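Hernance Archive Rehousing Project
Interim report to the Grewal Fund
Report date: 13/02/2022

The work covered by this report is the transfer of the Hernance parish and estate papers from their original bundles into acid-free folders, and the preparation of a basic finding aid. The grant was released in two payments, the first of which is now fully committed.

Of the 429 bundles listed in the original survey, 298 have been unfolded, surface cleaned and foldered. The remainder are mostly oversize plans and account rolls, which need flat storage. Shelving for these was ordered from Tadico in August and has been delivered in part. Two bays are outstanding.
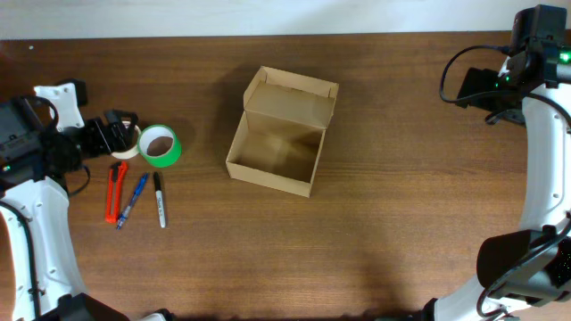 Humidity in the north store stayed within the agreed limits except during the boiler repair, when the readings rose for several days. No mold was found at the inspection that followed. The data loggers have been recalibrated and moved away from the outside wall.

Cataloging is behind schedule. Entries for 200 folders have been checked and loaded into the Vetness database. Delays arose from inconsistent dating in the estate correspondence, where old and new style dates appear in the same letter book. Both forms are now recorded in separate fields.

The second payment is requested on the original terms. It will be applied to map folders, the remaining shelving and cataloging hours. No change to the end date is sought at present.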